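Jimadier Two-Finger Hand Gripper, Class Edition

Sold by Comden Education Supplies
Item 2868
Price per unit on request. Class packs and single spares available.

Overview

The Jimadier is a hand-held two-finger gripper for schools, clubs and student teams who are collecting demonstrations for a robot arm. The student holds the gripper, does the task by hand, and the recording is used later to train the arm. The fingers have the same shape and travel as the ones on the Jimadier bench arm, so a team can move from one to the other without changing the pads or the task.

It was drawn up with the Sulemana robotics club, who used the first batch for a full school year. Most of the changes between that batch and this one came from their notes. The trigger return spring is softer, the pads now come off with a single screw, and the camera bracket has been moved back from the fingers by the width of a thumb.

What the unit is for

The class edition is meant for soft household tasks: folding, stacking, picking up, moving from one place to another. Clothing is the usual starting point because every student can bring some in. It is also the subject of the Bemine student challenge, where teams fold a set of garments against the clock and then have their arm do the same.

It is not meant for lifting glass, hot items or anything with a blade. It has no motor. Closing force comes from the user's own hand through the trigger.

Fingers and pads

The two fingers are curved and close towards each other on a linkage. Each has a textured pad fixed to its inner face. The raised honeycomb pattern gives a hold on shiny fabrics such as the shell of a padded jacket, which the old smooth pads tended to slide off.

Pads wear. The Sulemana club changed theirs once a term. A worn pad can be turned end for end before it is replaced.

The pads are wiped with a damp cloth. Do not use solvent cleaner on them, as it lifts the glue along the edge.

Using it with padded clothing

Padded jackets are listed in the Bemine challenge as an advanced garment. Teams should lay the jacket flat and face up with the zip closed, bring the open fingers in from the hem, and take hold of the outer fabric before trying to lift any of the filling. Sleeves are folded in first, one at a time. Students who try to fold the body first usually have to start again.

Lighting matters more than most teams expect. Dark quilted fabric shows very little of its stitching in a dim room, and the recordings are hard to use afterwards. A ring light on a short tripod, set just beyond the collar, is enough for a bed or a large table. Keep its cable to one side of the garment.

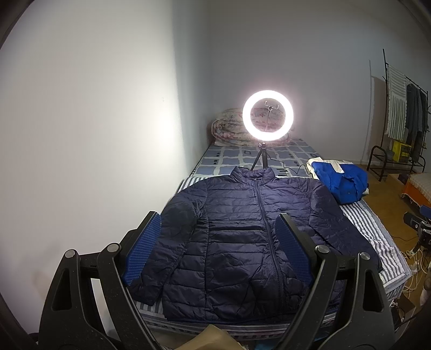 Dede Baidoo wrote to us that her team had better results with the light moved off to the left, as a navy jacket with the lamp straight ahead gave them bright lines along the top of every baffle and nothing in between. She also asked for a longer trigger for smaller hands. The longer trigger is now a spare part, listed below.

We would still start with the lamp behind the collar and move it if the stitching is not clear in the first recording. Once a team has settled on a position it should be kept for the whole set.

Setting up for a class

Two students to a gripper works well. One folds and the other checks the recording and lays out the next garment. A class that gives every student a gripper of their own will spend most of the lesson waiting for files to copy.

Before the first recording, open and close the fingers fully a few times and check that the pads meet along their whole length. If they meet only at the tips, loosen the lower pivot on each side by a quarter turn and try again. The camera is not included. The bracket takes most small action cameras with a standard screw mount.

Araba Amegashie's course notes, supplied with each class pack, cover six lessons. The first two use tea towels and T-shirts, the next three go on to shirts and trousers, and the last is a padded jacket. The notes can be copied for use within the school.

Specification

Type: hand-held, two-finger, trigger operated
Opening at fingertips: 79 mm
Weight without camera: 281 g
Colour: black, with blue pads
Power: none
Suitable for: ages 11 and over, with an adult present
Continuous use: up to 70 minutes, then rest the hand

In the box

Gripper, assembled
Pads, one pair fitted and one pair spare
Camera bracket and screw
Hex key for pads and pivots
Printed safety sheet

The class pack also contains a carry case and the course notes.

Spare parts

Pad pair, blue honeycomb
Pivot cap
Trigger, standard
Trigger, long
Return spring
Camera bracket

Spares fit the class edition only. The first batch used a different pivot and can be told by its smooth pads. Schools that still have one can send it back to Comden for conversion at the cost of the parts.

Ordering and returns

Orders from schools are taken by email or by post with an official order number. Clubs without one can pay by card. Orders placed before August are sent out in time for the autumn term.

Units can be returned unused within the term they were bought. Pads that have been fitted cannot be returned.

For questions about the course or the Bemine challenge, ask for Yayra Bonsu. For repairs, ask for Arvid Sundqvist and have the item number ready.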